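We use cookies to remember your settings and count visits. By continuing to read this thread you accept them. Accept | Manage choices

1/ Some of you asked how the no-new-clothes year is going, and I promised a proper answer once the weather turned, so get a cup of something and settle in. It's a long one. I did try to trim it.

2/ For anyone new (hello, and thank you for the follows!), I stopped buying new clothes in January. Secondhand is allowed, swaps are allowed, thread and patches and zippers are allowed. Socks and underwear are exempt, and I will not be taking questions on that.

3/ The whole thing began with me trying to close a dresser drawer. I pushed, it pushed back, and I sat down on the floor and went through twelve months of card statements instead of doing what I was supposed to be doing. I had spent $2,375 on clothes. I could picture maybe a third of them.

4/ So far this year the total is $105. Most of that went to a winter coat from a secondhand shop in Trenton, charcoal wool, with a lining somebody had already replaced by hand in the prettiest little stitches. I think about that person more than is probably normal.

5/ The first couple of months were easy because I was smug. I'm only telling you so you know it wears off. By spring I was opening the Nestoto app at bedtime "just to look" and filling a cart I had no plans to pay for. I finally took it off my phone and felt silly for how much I missed it.

6/ What helped was learning what I already had. I pulled out everything, every single thing, and put it in piles on the bed and then on the hallway floor when the bed gave up. There were four black cardigans. I had been shopping for a black cardigan.

7/ Then came the mending, which I had been scared of since a very bad apron in middle school. I started on a pillowcase nobody would ever see. Running stitch, backstitch, then a button. If you can sew on a button so it stays, you are further along than you think, and I mean that kindly.

8/ Jeans are where most people write to me, so let me spend a little time there. Wash them inside out, on cold, and not nearly as often as you've been doing. Mine go on a hanger by the waistband, and they've never seen the dryer this year.
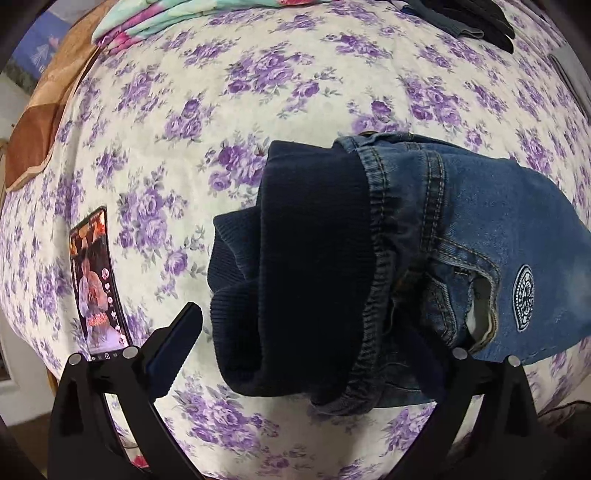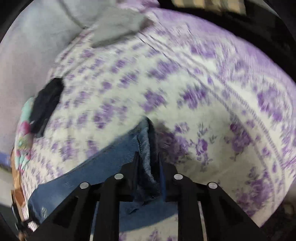
Blue jeans on the purple floral sheet.

9/ For thin spots, get in there before they turn into holes! Hold the denim up to a window and you'll see the light coming through where it's getting tired. A scrap of soft cotton on the inside, a few rows of small stitches going with the weave, and you've bought yourself a good long while.

10/ Thread color matters less than you'd expect. I fussed for a whole evening over two blues and then couldn't find the repair the next morning. If you'd like it to show, go all in and use something cheerful – my gardening pair has orange knees now and I get compliments from strangers at the hardware store.

11/ Somebody asked about waistbands that gape. I took mine to Ghorbani, the alterations place by the post office, because I know my limits. They were lovely about it and didn't blink at the state of my earlier attempt. Paying a person for skilled work has felt so much nicer than paying for another maybe-these-will-fit pair.

12/ A word on clothing swaps, if you can find one near you. Ours is called Stitorura, it meets in a church basement, and there is always a lemon cake. I went the first time with a bag of things I was too embarrassed to donate (tags still on, some of them) and watched a teenager light up over a skirt I'd never once worn. I drove home in a very good mood.

13/ I should be fair and list the hard parts. Weddings were hard. I wore the same green dress to both this summer and spent the second one waiting for somebody to mention it, and of course they were all busy looking at the bride. Bathing suits were hard too. I just didn't swim much, and I was a little sad about that.

14/ The post about the green dress got 978 replies, by the way, and I read every one of them over a weekend. So many of you have a green dress of your own – the one thing you keep reaching for. I'd love to hear how long you've had it.

15/ Will I keep going after the year is up? I think so, with looser rules. I want a decent bathing suit. I want new walking shoes, as the old ones have been glued more times than is sensible.

16/ Next thread will be sweaters, moths, and the cedar block question, which got surprisingly heated last time. Bring your opinions and be nice to each other. I'm off to find the darning needle I dropped somewhere in this rug.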